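Lab Automation List: message
Subject: Re: Plate slipping in green fingers on long moves
Date: 20 Sep 2020

Hi all,

Great question, and one I've been wanting to dig into for ages, so thanks for giving me the excuse! Quoting the original so newer members can follow along:

> We have been building our Evavent cell in Flargate before any
> hardware gets ordered. Picks are fine. The arm lifts the 96-well
> plate off its holder, swings across the table, and on the long move
> it sometimes drops the plate partway. Same program, same plate,
> same speed. I've turned the finger friction up until it's silly
> and it still lets go now and then. My boss says it's only a
> simulation and to move on. Is it worth chasing, or is it just
> the physics engine having a bad day?

Please chase it! I had the very same fault in our own model last January, also in Flargate, and it taught me more about gripping plates than a year of the real thing. I set up a cell much like yours over the last couple of evenings and ran the move 3000 times overnight, with a log line for every drop. I got 70 drops. That's a lovely number to work with, big enough to sort into piles.

My grip, from the wrist view:
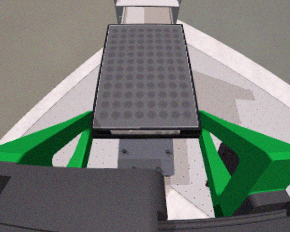
Fingertips at the near corners of the plate.

My first guess was friction too, and I was wrong. Turning it up changed the count hardly at all. What mattered was how far along the plate the tips were holding. With contact right out near one end, most of the weight hangs past the fingers, and every time the arm speeds up or brakes the plate tries to tip. The long move has the hardest braking, so that's where it goes. I shifted the grip point towards the middle of the long sides, left everything else alone, ran the lot again and got 6 drops. I may have cheered loud enough to wake the dog.

The last 6 were a different animal. All of them came in the first moments of the lift, and in every log the grip force was still climbing when the arm began to move. My program was waiting for the "close" command to be sent, and it should have been waiting for the force to settle. I put in a proper check and a pause of 3 tenths of a second, and I haven't had a drop at that stage again. I'd look at this one closely, as it would carry straight over to a real cell and you'd be mopping up samples. 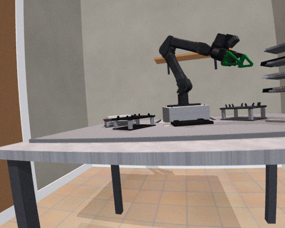
The other thing I'd look at is your path. If you're letting the planner choose, it may be folding the elbow differently from one run to the next, which would explain "same program, different result" quite neatly. Mine had two favourite ways of getting across and one of them whipped the wrist around at the end. Add a via point above the middle of the table, lock the elbow configuration, and see if your drops bunch up any differently. Even if they don't go away you'll have ruled something out.

A few settings, for comparison:

Physics step: I halved the default. Slower, but the contacts stopped chattering.
Plate mass: check it! The Kwan plate model I downloaded came in as an empty plate, and a full one behaves quite differently.
Collision shape: use simple boxes on the fingertips. The full mesh gave me odd little pops at the contact edge.

As for your boss, I'd say a dropped plate in the model is the cheapest dropped plate you'll ever have. Ours at Lodico only got taken seriously once I put the drop log beside the cost of a tray of samples. You're welcome to borrow that argument.

Could you post your grip offset and the joint log from one good run and one bad one? I'd love to put them next to mine. I'm also happy to send my logging script to anyone who wants it. It's ugly but it works, and the colour coding is my favourite part.

Cheers from the Lodico bench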